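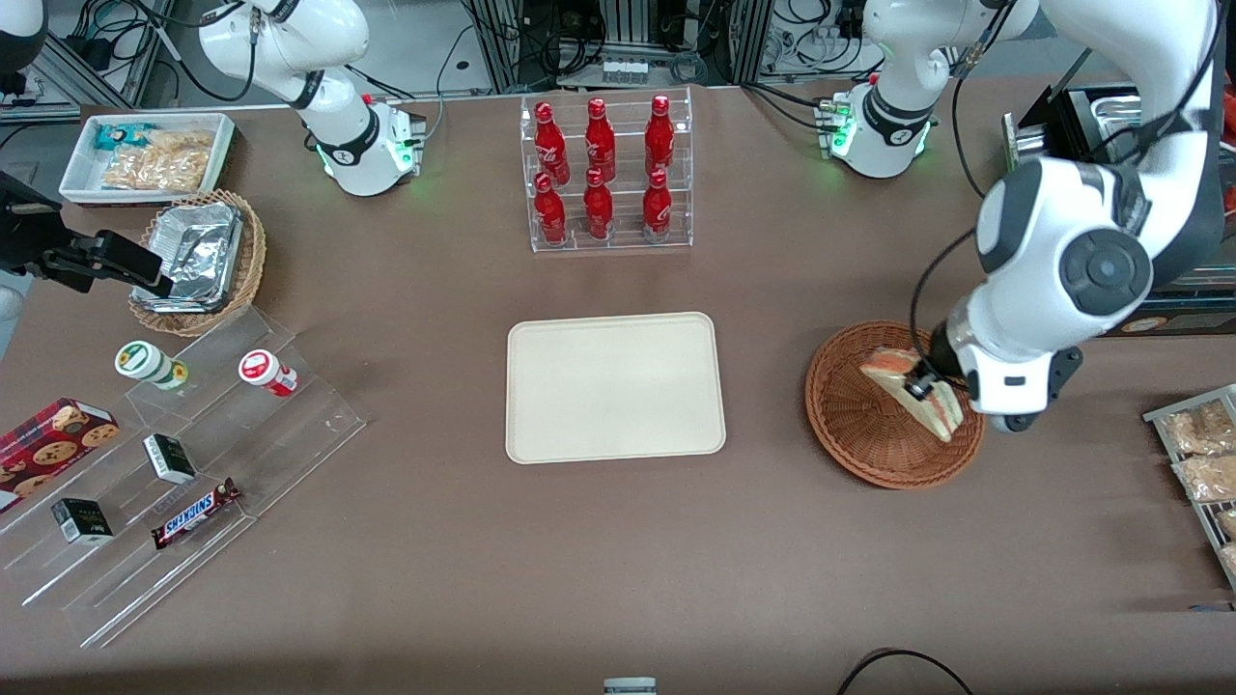 Against the Working Lunch

My office has a new rule that Wednesday lunch is a meeting. The invitation calls it a chance to connect over food. I have been to four of them, and what I mostly connected with was a slide about parking.

I used to take the full 60 minutes. I walked to Suksawat, the noodle place behind the bank, and sat at the counter next to Brian Mohamedi from billing. We talked about his gutters. I know a great deal about those gutters, and I would not trade it for anything I have learned at a working lunch.

The case for eating while we talk is that it saves time. Whose time, I'd like to know. Last month 29 of us sat around a table built for 20, trying to chew quietly while Kanyarat Jaidee explained the new expense form. She is good at her job and she deserved a better crowd. You can't ask a sensible question about mileage with a mouthful of egg salad, so we all asked by email later, and she spent the afternoon answering.

Then there is the sandwich itself. A meeting sandwich is ordered by someone who has been told to offend no one. It tastes of the refrigerator and a little of the sandwich next to it.

I don't want a law. I want my hour back, and I'd settle for 45 minutes. Hold the meeting at ten, when everyone is awake and slightly hungry, and watch how fast it ends. Brian's gutters are being replaced in October and I've missed the last two estimates.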